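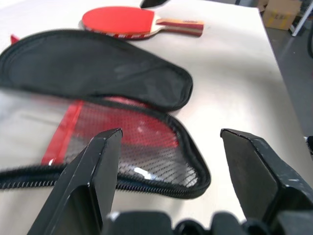

Section 4: Teaching the packing job

OK, now the fun part! By this point you've got the Starnavov arm bolted down and the Vender gripper talking to it, so let's teach it to handle something floppy. I do all my practice runs with a zip-up table tennis case and a couple of paddles, and the steps below assume you're using the same.

1. Unzip the case all the way and lay it open on the table. Leave one paddle in the mesh pocket and put the other on the tabletop, flat.

2. Open the fingers wide. On the pendant that's Grip > Span > 90. I like to start wide and creep in.

3. Press and hold Teach, then walk the arm down by hand until the fingers sit on either side of the half with the mesh. Go slow near the zipper (the teeth love to catch a finger corner).

4. Tap Save Point. You'll hear 2 beeps. If you only get one, the point didn't save and you'll have to do it over. Sorry, I know.

5. Close the grip on Soft and watch the fabric. Stop when it starts to bunch up.

6. Back off, raise the arm and save your exit point the same way.

Note: Clear plastic gives the wrist camera a hard time. If you get error 301, turn the case a little or dim the lamp over the table, then clear the error and run step 3 again.

Caution: Keep your hands out from between the fingers any time the pendant light is green, even on Soft!

Scuffs on the black finish of the fingers are fine and don't change the grip. A chipped tip is a different story, so swap it (Xiong sells them in pairs).

Save the whole thing as a Curano routine before you power down. I forgot once and lost nearly an afternoon of points.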